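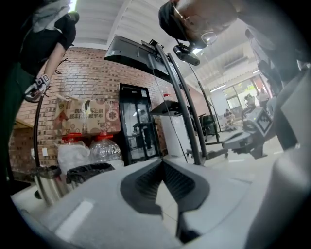
Screen on its rolling stand, brick wall behind, bottle on the tray shelf.

Filed under: How-To / Rooms & Setup / Screens

How to set up a rolling monitor stand in a brick room

Quick one. Got asked again how we place the screen in a room where you can't (or don't want to) drill the wall. Old brick, curved in our case, so a flat wall bracket was never going to sit right. Rolling stand it is. Ours is the two-upright kind with a little shelf partway down.

What you need
- stand, with all its bolts. Check the bag before you start, ours was one short
- the monitor
- screwdriver, plus the hex key from the box
- velcro ties, 6 is plenty
- power strip with a long cord
- second person for the lift. Not optional

Building it
1. Base first, on the floor, casters locked. Lay a blanket down if the floor scratches.
2. Uprights into the base. Finger tight only. If you crank one side down now the other won't line up and you'll be undoing it all.
3. Cross pieces, then go back and tighten everything, bottom to top.
4. Shelf next, before the screen goes on. Way easier to reach. Put it lower than you think, it should clear the bottom of the screen when you tilt.
5. Bracket on the back of the monitor, screen face down on a towel. Snug, don't force it.
6. Lift and hook. One person each side, third person guides if you have one. Don't let go untill the safety screws are in.

Height and tilt
People standing up, mostly? Middle of the screen near chin height. People sitting, drop it a notch or two. If folks are working low down or on the floor, tip it forward a bit so they aren't looking at glare. Ceiling lights are the main problem. Stand where people will stand, look, tilt, look again. Takes a minute.

Where to park it
Against the wall is fine but leave 12 inches or so behind for the plugs and so the brick doesn't chew up the cables. Curved wall: put it in where the curve is deepest, everyone gets a decent angle. Keep it out of the walkway. Lock the casters every time, evn if you're coming right back.

Cables
Down the back of one upright. Tie at top, middle, bottom. Leave slack up by the screen or the first tilt will yank the plug. Power strip goes on the floor behind the base.

The shelf
Remote, pens, small stuff. Drinks end up there no matter what you say, so caps on. No open cups. Nothing heavy either, it's a small tray.

Moving it
Take the bottle off first. Unplug, wrap the cord, unlock all casters, push from low on the uprights. Never from the screen. Door sills: go backwards, slow, two people.

Check the bolts every couple months. Ours loosened up by May and the whole thing had a wobble, five minutes with the hex key fixed it.

Crescencio Iglesias wrote in asking about carpet. Works ok, bigger casters help, and re-check that it's level after it settles.

Bracket sizes are next, when I get time.

Tags: monitor stand, brick walls, no drilling, cables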